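The Small Brush Makes a Comeback

Arne Haberkorn has sold household goods at Hagedorn for 12 years, and for most of that time the dustpan and brush sat on the bottom shelf next to the drain plugs. People bought one when they moved into a new place and then forgot it under the sink.

That has changed. Last December he moved the sets up to eye level, and by spring the store had sold 830 of them. Customers already own good vacuums, he says. They just don't want to drag one out for a handful of coffee grounds.

"You spill something on the table and you want it gone," Haberkorn says. "By the time you've found the outlet you could have been done."

Dried beans are a good test of a set. They roll, they scatter when the brush hits them too hard, and they stop dead at the lip of a pan that doesn't sit flat. Rice and lentils are easier. Flour is a different job and mostly calls for a damp cloth.

Frauke Wendt, who teaches a home skills class at Nomgate, starts with the pan. Put it down first, she tells her students, close to the pile, and keep the edge pressed against the surface. Then bring the brush in with short strokes. Long sweeps send beans onto the floor.

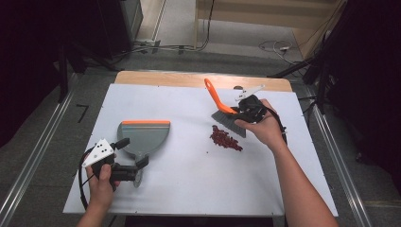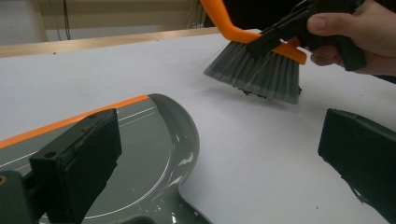
A gray dustpan and an orange-handled brush at the tabletop. Dark red beans are scattered on the white surface in the first picture; the second shows the gray bristles up close, with dark debris along the tips.

A rubber lip is worth looking for. Hard plastic edges pick up nicks, and every nick leaves a gap for crumbs to slip under. Rubber bends a little and follows the surface. Wendt also likes a pan with some depth at the back, so the first load stays put while the second one comes in.

Bristles are more a matter of taste. Soft, dense ones pick up fine dust but hold on to it. Stiffer ones push heavy things along and clean up faster - they can also flick a bean clear across the room.

Either way, the brush needs care. Tap it against the inside of the trash can after each use. Once a month, wash it in warm water with a drop of dish soap, rinse it, and hang it with the bristles down. A brush left standing on its bristles will bend and stay bent.

Wendt keeps 2 sets at home, one for the floor and one for the table, and stores them in separate rooms. The table set hangs on a hook inside the pantry door.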